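Ticket 1235: Breakroom kitchen, chopsticks / holder / tablecloth
Site: Drosthorpe, ground floor kitchen
Opened by: Ye-rin Nam
Assigned: Siamak Bahrami
Priority: low (bumped to medium, see below)
Status: closed

Ye-rin Nam
Chopsticks in the utensil holder smell musty again. Third time I'm writing this up. Bottom ends are the worst, the part that sits down in the holder. Also one pair had dark spots near the thick end, I threw those out. People are eating with these at lunch so can somebody look before then. Thanks

Siamak Bahrami
Got it. Going down after the delivery.

Siamak Bahrami
OK looked. Holder is the wood one with the slats. Slats are only on the front, back is solid, and the floor of it is solid too. No holes in the bottom. Put a paper towel in under the sticks, came out damp. So water runs down off the sticks and just sits there. Pretty sure that's the whole problem but will check the rest.

Questions for whoever does the dishes:
Are they going in the holder straight from the rinse?
Tips up or tips down?
Anybody running them thru the dishwasher?

Si-eun Wang
Straight from the rinse yes. I shake them first. Tips up always, so nobody grabs the end that goes in your mouth. No dishwasher for the wood ones, the finish came off the last batch that way.

Siamak Bahrami
Tips up is right for hands but it means the thick ends are standing in the puddle. Don't want to flip them. Rather get them dry before they go in.

Emptied the holder, scrubbed inside w/ dish soap and a bottle brush, rinsed, wiped with white vinegar, left 20 minutes, rinsed again. Stood it on its side on a rack by the window. Sticks: hot water and soap, rubbed one pair at a time, laid flat on a towel. Not stacked. Left everything over night.

Next day: holder dry outside, still a bit dark in the bottom corners. Smell mostly gone. Gave it one more day.

Ye-rin Nam
Where are we supposed to get chopsticks in the meantime?? Drawer has forks only.

Siamak Bahrami
Sorry. Pomeo paper-wrapped ones in the left drawers now, box of 70. Use those til this is done.

Siamak Bahrami
Day 3. Holder back on the table, more toward the middle of the cloth so it's not up against the counter stuff. Kettle and the rice cookers all steam on that side and I don't think it helps. Wood chopsticks in both halves, the metal-tipped sticks standing in the left with them. One pair of wood ones out on the cloth beside it.

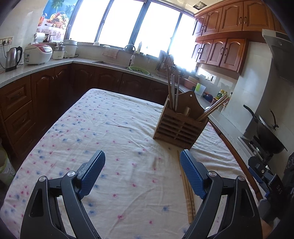

Young-sook Moon: please don't leave wet ones lying on that tablecloth either. The flower one holds water underneath, I lifted it last week and the table was damp. Also the holder has a hole at the top of the back, it's meant to hang. My mother hung hers over the sink and never had a smell in 17 years. Why is ours on a table.

Siamak Bahrami
Good point on the hole, hadn't thought about hanging it. Checked the wall. Tile, and I'm not drilling tile without Ivars. Also not near the outlets.

Cloth: took it off, table wiped down, cloth washed on warm. Needs ironing, still wrinkly, not my department.

Ivars Kairys
No drilling in that tile please, we have no spares for it. Stick-on hook would hold an empty holder but not a full one when somebody yanks on it. What I can do is drill the floor of the holder. Four small holes each side, sand the edges, then put a saucer under it. Ten min job. Bring it up to the shop.

Siamak Bahrami
Brought up.

Ivars Kairys
Done. Bottom is thicker than I expected. Rubbed a little food-safe oil in the holes so the raw wood doesnt drink. Let it sit a day before you load it.

Siamak Bahrami
Loaded again. Saucer underneath. Poured a spoon of water in each side as a test, drained onto the saucer both sides. Left side slower, one hole had sawdust in it, cleared with a toothpick.

New routine, taped inside the upper cabinet door on the right:
Wash by hand, no soaking
Dry with the towel, then flat on the rack, at least an hour
Then holder, tips up
Empty the saucer at end of day
Holder gets washed every other week (Si-eun and me, taking turns)

Bumped to medium so the replacement order goes thru. Ordered two packs of the Choo plain wood ones, through Jevavby as usual. Any pair with spots goes in the trash, don't try to save it.

Ye-rin Nam
Used them two weeks now. No smell. Saucer was full once, I emptied it. Can close.

Siamak Bahrami
Closing. If the smell comes back reopen this one, don't start a new ticket.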